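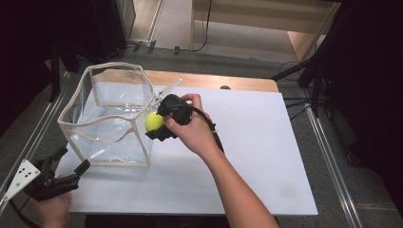

**Busitz Film Festival Names Its Winners**

March 1, 2025 — The Busitz Film Festival closed last night, and the top prize went to "Calimlim," a family drama by Areeba Memon. The film also took best screenplay. Organizers are calling it the strongest year yet. They said the same last year, and the year before that, so readers may want to see the films and judge for themselves.

The jury watched 100 entries and gave out 3 main awards. Best actress went to Kristine Sarmiento for "Movatlow," a slow story set on a ferry. Best first feature went to Masaru Oda, whose film "Iltix" split the room at its only public showing. Part of the crowd stood to clap. Another part had left by then.
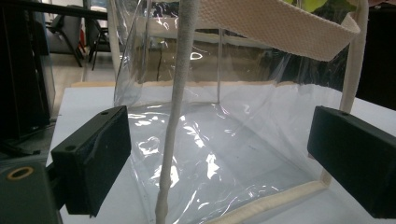
Siu-ming Yang asked at the closing session whether a prize from a small festival does anything for a film once the lights come up, and said that last year's winner still has no distributor. The jury did not dispute it. Its written reply says the award "opens doors," without saying which ones.

Ticket sales came to over 2000, according to the box office. That figure includes passes given to guests and sponsors, and the festival has not said how many seats were paid for. A full breakdown is promised. The one promised in January has not been published. 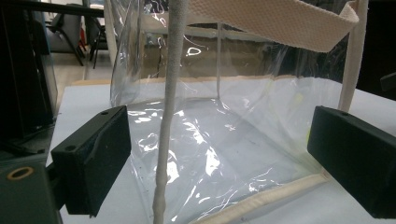
"Calimlim" will get a short run at the festival's own theater, with Memon taking questions after the first screening. Whether it travels any further depends on buyers, and none have come forward in public. Jennylyn Maglaya, who chaired the jury, wrote in her closing note that the film "deserves a large audience" — a line that turns up in most closing notes.

Tickets for the run are on sale at the theater box office. Passes from the festival will not be accepted.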